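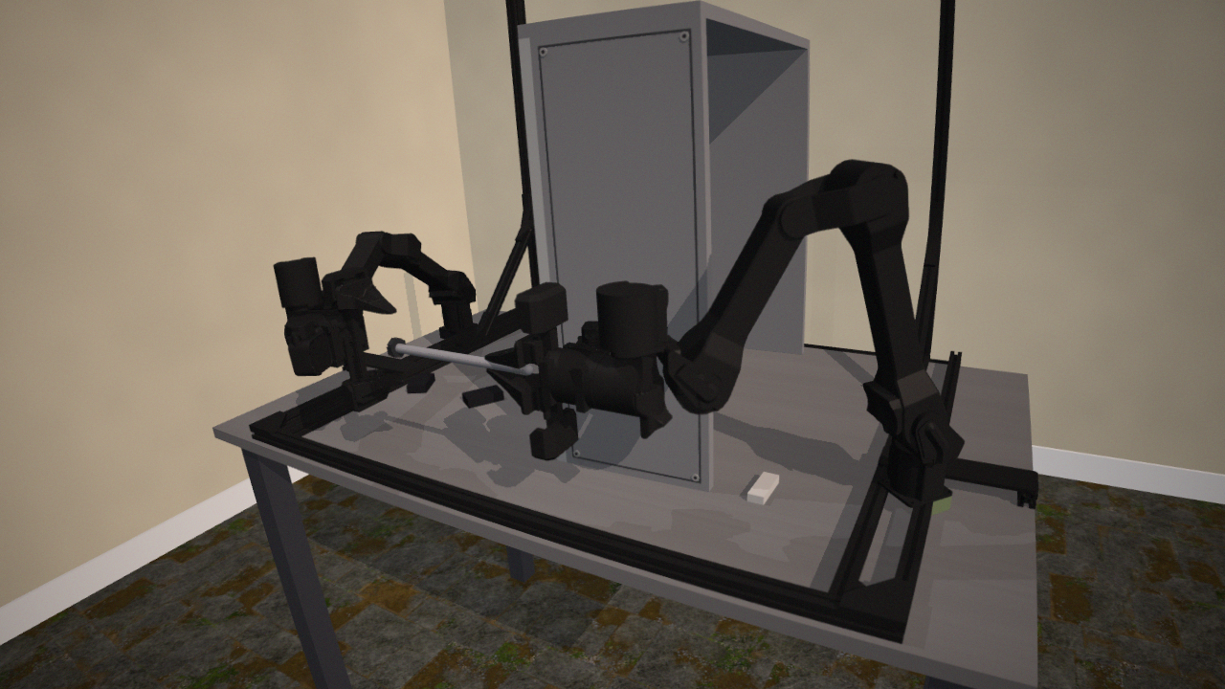 4. Does menu length explain return visits?

The claim that a shorter menu brings diners back is repeated so often in the trade press that it is seldom tested. Owners who cut their menus tend to report that regulars came more often afterward. Owners who cut their menus and then closed are not interviewed. We began from the position that the effect, if there is one, is probably smaller than the stories suggest, and the results below give us little cause to change that view.

4.1 Data

We used reservation records from two full-service restaurants in Flustalau. Gadari is a dining room with 32 seats that reduced its printed menu in March and kept the shorter version through the end of the study. Dumitrescu, a few streets away, serves a similar crowd at similar prices and left its menu alone. Both take bookings through Varkedon, which assigns each party a number tied to a phone line. Records were exported on 19 July 2021 and were not updated after that.

A phone number is a poor stand-in for a diner. Couples take turns booking, office assistants book for people who never call, and some of the most faithful customers at both places walk in and sit at the bar. We removed bookings made from hotel desks, which left 800 parties at Gadari and 400 at Dumitrescu. The gap in sample size comes mostly from Dumitrescu holding back much of its room for walk-ins. This means its booked guests may be a more formal group than its guests as a whole, and we have no way to check.

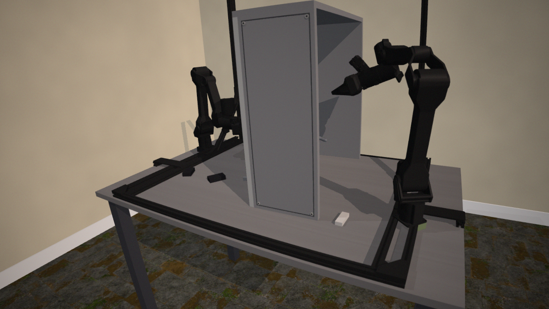
Figure 2. Simulated table with an upright cabinet at its center.

4.2 Return visits

Return visits rose at Gadari after the change. They also rose at Dumitrescu, where nothing on the menu had changed. Once the rise at the second restaurant is subtracted from the rise at the first, what remains is positive but weak, and it disappears when we drop the two weeks after the new menu went out by email. A mailing that reminds people a restaurant exists can bring them in whatever is being served. Studies that compare a single restaurant before and after a change would credit the whole of this to the menu.

We also looked at spending per guest. The shorter menu came with slightly higher checks, but Gadari raised the price of several main dishes in the same printing. The owners described this as part of the same project. For our purposes it is a second treatment applied on the same day, and no amount of modeling will pull the two apart.

4.3 What the kitchen says

Cooks at Gadari were happier with the new menu. They spoke of less waste and calmer prep, and we see no reason to doubt them. Waste was not weighed before the change, however, so the saving is a matter of memory. Several of the dishes that were cut also stayed available to anyone who asked for them. Servers told us this was common with older regulars, the very guests whose loyalty the shorter menu is supposed to have earned.

4.4 Limits

Two restaurants in one town cannot settle the question. Seasonal patio seating opened during the study at both sites, on different dates, and we adjusted for it only by leaving out patio bookings. Some parties were surely moved indoors on the night without the record being changed. A stronger design would stagger the menu change across a larger group of restaurants and hold prices and mailings fixed. We asked several owners in Flustalau whether they would agree to this. Most were willing to shorten the menu, and none would promise to leave prices alone.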